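Starnstead Camera Club
Minutes of the January meeting, upstairs room, 7:30 pm

Chair: Tsehay Moges
Minutes taken by the secretary

Minutes of the previous meeting

Accepted with one correction. The night-sky outing was recorded as "a success." Two members who had driven out to Sterach and sat under cloud until midnight asked for the word to be struck. It was struck.

Storm and wildfire photography proposal

A member proposed that the club book a guided storm trip through Dellano, at a price of $2000 a head. The brochure was passed along the table. The chair asked what the money bought. Transport, lodging and a guide, she was told, with "guaranteed dramatic skies." She wondered how anyone guarantees a sky, and whether there was a refund if it stayed blue. The brochure didn't say. It was also noted that every picture in it seemed to be of the same thunderhead, once flipped left to right.

The proposer said this was unfair and that people come back from these trips with work they could never get at home. The chair said she would like to see some of it. The proposer agreed to write to Dellano and ask for unedited files from past guests, plus the refund terms in writing. No deposit to be paid until then.
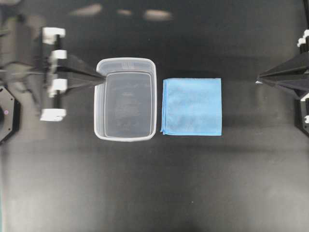 Lens rental from Carretero

Carretero has offered club members the use of a 200 mm lens for $60 a weekend. Discussion was longer than the item deserved. Several people wanted to know who pays if it's dropped on a rock. The letter says "normal wear is covered," and there was no agreement on whether a rock is normal wear. One member pointed out that he owns a lens very much like it and has used it twice.

Agreed to ask Carretero for the full rental terms and to try the lens for one weekend only. The chair wished it recorded that she doubts a longer lens will improve anyone's pictures, hers included.

Landscape exhibit

The library will give us the hallway wall again. Last year's complaint about the lighting has been passed on, and the answer was that the lighting is fine. Members who were there do not think it is fine. Prints nearest the restroom door could hardly be seen after 4 pm.

Limit of 5 prints per member, down from last year. Captions should give the place and nothing else. A motion to allow a short "artist's statement" was defeated after one was read aloud.

Heavily edited entries

Held over from last time. The question is whether a swapped sky counts as a landscape photograph. One side says the camera has always lied a little. The other says a sunset from one state over a lake in another is a collage and should be entered as one. Vote was tied. The chair declined to break it and asked both sides to bring wording to the next meeting, on one page.

Any other business

The projector still shows everything slightly green. Someone said it was the cable. That was said last year too, and a new cable was bought.

Meeting closed at 9:15 pm.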